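Mulance Needle Driver - wristed, for suturing

Item 962. Sold single or as a pair.

We use cookies to keep your quote list and remember your region. Accept all / Manage settings

Needle driver for fine suturing work. Curved needles, thin thread, tight spots. Same wrist as the older Mulance drivers, new jaw set. If you already run the Mulance line your trays and caps will fit, no new adapters to buy.

Jaws are the main change. The old set let a thin needle roll when you came at the tissue from a low angle, we heard about it plenty. New pair closes tip first, then back along the jaw - so the needle is held before you are at full grip. Takes a little getting used to if you learned on the old ones. Most people tell us a few practice closures on a pad and they have it.

Polished finish all over the working end. Shows blood and residue quickly, which the cleaning staff asked for. It does throw glare under a strong light, so turn the light down a notch before you start placing stitches. Matte version is planned, no date yet.
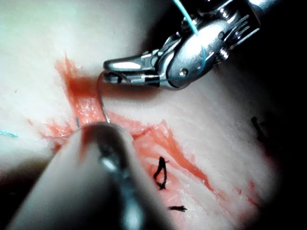 Grip the needle past the middle, toward the thread end, and keep it square to the jaws. Don't grab right at the swage, thats where needles bend. Follow the curve with the wrist, not the whole arm. When you pull thread through, leave slack before you reach for the next bite. Thread drawn hard over the wrist joint will fray sooner or later, fine sizes especially.

What's in the box

Needle driver, 1
Tip cover, 2
Flush adapter, 1
Cleaning brush, soft
Instruction sheet

Suture and needles not included. Practice pads are sold by Brutance, see their page. Any soft pad works as long as it holds a stitch.

Life and care

Rated for 30 uses, then retire it. Practice use counts the same as any other use. Flush the shaft and the joint right after the session - don't leave it for the end of the day. Rinse water no hotter than 40 C for the first pass or residue sets in the joint gaps. Brush the ribbed parts and around the pivot, both sides, jaws open and then closed. Dry fully before it goes in the tray. No steel wool, no bleach.

Check before every use: jaws meet at the tip, pin sits flush, no play in the wrist. If a jaw looks stepped where it should be smooth, send it back. Dont try to bend it straight.

Ordering

Ships from our Rornavholm warehouse. Orders in by 3 pm go out same day. Customers in the south are served through the Bermúdez office, same prices, allow a couple extra days. Packs of two are back in stock in August, singles are in now.

Returns within 33 days, unopened. Opened items only if faulty. Keep the tip covers on for shipping, we can't credit jaws that arrive chiped.

Trade-in on old jaw sets is still open. Ask when you order and have the item number off the shaft handy.

Shares 40 | Comments 3

Get stock alerts and price changes by email. Enter your address to sign up. Unsubscribe any time.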